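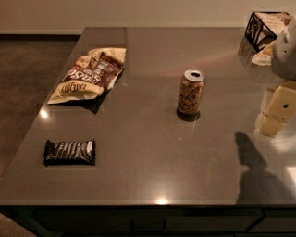 Counter rules come up more than anything else, so they go first. Everything on this page applies to mobile arms working in kitchens, break rooms and lounges at all Clostolari sites, Zastham building included. Short version: arm does not go near a surface until the operator has looked at it and can name every item on it. Glossy dark tops are the worst for this. You get glare spots, you get the arm's own shadow running down toward the front edge, and a black wrapper on dark gray is easy to miss. An open LaCroix can in the middle of the counter is an open container, full stop, treat it as full. Chips and chocolate bar are less of a worry but still count as items.

Last edited in December. Older printouts are out of date, please recycle them.

Who has to follow this?

Anybody who runs an arm in a shared space. Staff, contractors, visiting teams. If you only work inside the fenced cells at Grenport you want the cell rules, different page.

Do I need to clear the counter before a run?

No. Real counters have stuff on them and most of our tasks need that. You need to know what's there. Write the list on the run sheet, one line per item, before power goes to the arm. Open drinks get marked with an O.

What counts as open?

Tab pulled, lid off, cap loose, straw in. If you can't tell, mark it O.

Can the arm pick up an open can?

Only if the task is written for it and the run sheet is signed by a second person. Top speed for open drinks is 50 mm per second, both directions. Keep it upright the whole way. No passing over laptops, outlets, or the wire baskets with paper stuff in them.

And sealed cans?

Normal limits. 133 mm per second anywhere a person could reach in, which in a kitchen is everywhere.

How far away do people need to stand?

800 mm from the base, measured from the outside edge and not the middle. Put tape down if the floor allows it. Carpet is fine for tape, just don't leave it overnight, facilites will charge us for the residue.

What if somebody walks in to get their lunch?

Pause. Let them get their lunch. Re-check the counter after they leave since they may have moved things or left things, then update the sheet and resume. Do not ask people to hurry up, it's their kitchen.

Pause or e-stop?

Pause for people passing through. E-stop for contact, spill, odd noise, anything falling, anything you don't like. You will never get in trouble for an e-stop. Hold the remote in your hand, not in a pocket, not on the counter.

Something spilled. Now what?

E-stop first. Then pull the plug if liquid is near the base. Then wipe. In that order please, we had two cases at Marinho of people wiping under a live arm. Report goes in same day, even if it was a tablespoon of water.

Can I eat the snacks used in testing?

No. Anything that has been in a gripper is a test item from then on. Gripper pads get cleaned but not to food standard. Test snacks live in the bin marked TEST and get thrown out at the end of the week. Keep your own food off the test surface while a run is on.

Do bags and wrappers need special handling?

A bit. Chip bags slide and crinkle and the force reading jumps around, so start low on grip. Stop if the bag splits, crumbs get into the finger joints and it's a pain to clean. Flat bars: approach from the long side, keep the fingertips off the counter surface. We've had scratches. Countertops are expensive.

How do I deal with glare?

Move the robot base before you move the lights. Try a quarter turn. If the same bright spot still sits on top of something you need to pick, turn off the overhead nearest to it and note that on the sheet. Do not put paper or cloth down to kill reflections unless the task says so, it changes the surface and the run won't match the others.

What about the arm's shadow?

Known issue. It moves with the arm and has been read as an object before. If the software flags something you can't see with your own eyes, pause, move the arm away, look again. Still flagged = stop and file it.

How often do the gripper fingers get checked?

Every 64 cycles or start of shift, whichever comes first. Looking for cracks, loose screws, sticky residue, pads lifting at the edge. Takes a minute. Initial the card on the cart.

Do drawers and cabinets count as part of the work area?

Yes. All closed before you start. An open drawer under the front edge is a pinch point. If the task is opening a drawer then only that one, and it needs to be empty of knives.

Can one person run it alone?

Sealed items and dry goods, yes, if you are signed off. Open liquids, glass or anything hot, two people. No runs by anyone alone after 6 pm.

How do I get signed off?

Wednesday sessions, 10 am, Zastham second floor kitchen. Bring closed shoes. You watch one run, do three with somebody next to you, then a short spoken check. Good for a year.

I got signed off at Grenport, does it carry over?

The e-stop part does, the counter part doesnt. You still need the three supervised runs.

Is this an official standard?

It's our house practice. Where the law or the manual from the arm's maker is stricter, follow that one. Where ours is stricter, follow ours.

Where do finished run sheets go?

Tray by the door, or scan them to the shared folder. Unsigned sheets come back to you.

My question isn't here.

Ask at the Zastham desk before you run, or leave a note in the tray with the sheets. New questions get added here when there's time.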